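Jan 7, 2022

Skullamwood, hand-held gripper sessions, day two on the Portela task list.

Target was 35 usable demos before lunch. We kept 14. The rest went in the folder I have named "character building", and Huvida can have them if they ask nicely.

Main trouble is still pace. People move the gripper the way they move their own hand, quick and careless, and then the policy learns to be quick and careless with a much worse hand. Asked everyone to slow down on the approach and pause before closing. They did, for more than 14 minutes, which I'm told is a record.

Second trouble: tracking dropped in episode 1103 and came back somewhere inside the floor. Replayed it twice, once for science.

Shop floor, shelves and stairs as seen from the grippers:
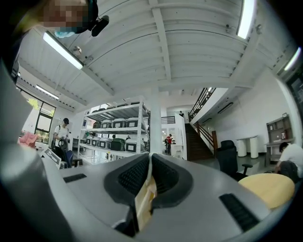
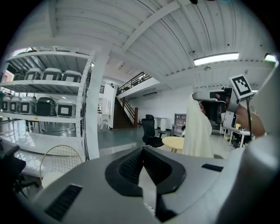
Gemechu Mamo read the draft of this and wrote in the margin that slowing everyone down is the wrong cure, and that we should record at natural speed and stretch the time at replay. He says Plaltberg did it that way in July and kept nearly everything. I say Plaltberg's arm also put a spoon through a lampshade. He says that was a calibration fault. We have agreed to try ten of each and sulk accordingly.

To do: remap the room before starting, redo the jaw width calibration, find out why episode 2989 exists when the counter stopped well short of it.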